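Workshop Notes > Wood Care > Boxes and Small Cases

Cleaning and Waxing a Glossy Wooden Box

April 30, 2026
By the Plellow bench desk

This procedure covers routine care of a small wooden box with a gloss finish: dusting, washing, edge work and a single coat of wax. It does not cover veneer repair or refinishing. If the finish is flaking, stop after step 1 and read the Nurnetti page on lifting finishes first.

Materials

Two lint-free cotton cloths
One soft brush, natural bristle
Cotton swabs
Mild dish soap
Clear paste wax, no added color (we stock the Brovby)
Wooden toothpicks

Room temperature should be near 70 °F. Paste wax drags badly in a cold shop and leaves ridges that have to be buffed out later.

1. Dust the box dry. Brush from the center of each face toward the edges, then along every joint. Grit left on a gloss surface will scratch it as soon as a damp cloth passes over it. Tap the brush clean between faces.

2. Set the box on a flat, matte surface with clear space on all sides. A gloss lid shows haze only at a low angle, and you will need to bend down and sight across it several times. Avoid patterned table covers, which reflect in the finish and hide streaks.

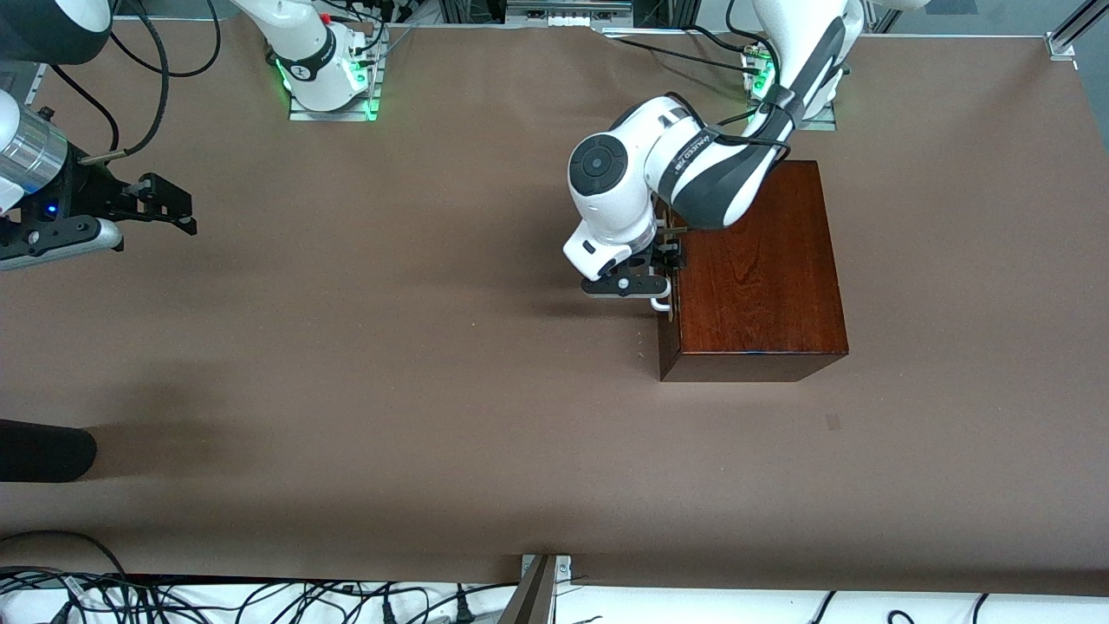 Sides that taper toward the base need a different grip. Do not lift such a box by pinching it low down. Hold it at the upper edges with one hand on each side, or leave it in place and move around the table.

3. Wash one face at a time. Use 6 drops of soap in a quart of lukewarm water. Wring the cloth until it no longer drips, wipe with the grain, and dry at once with the second cloth. On mottled grain with no clear direction, wipe along the longer dimension.

4. Clean the edges. Where the top meets the side, run a folded corner of the cloth along the joint with light pressure. Finish wears through at an edge long before it wears on a face.

5. Clean any metal trim with a dry swab only. Metal polish creeps under the neighboring finish and leaves a gray line that cannot be wiped out. Old polish residue can be lifted with a toothpick held nearly flat.

6. Wait 59 minutes before waxing. The figure comes from the Nyamweya sheet, and an hour does just as well.

7. Apply the wax. Load the cloth with an amount smaller than a pea for each face. Work in small overlapping circles, leave it until it turns dull, then buff in straight strokes. One coat is enough. A second coat on a gloss finish picks up fingerprints and has to be removed with mineral spirits.

Leave the lid open overnight if the box has one that opens. Wax on closed mating edges can stick, particularly in April, when our shop is still damp.

Repeat steps 1 through 5 twice a year. Wax once a year at most.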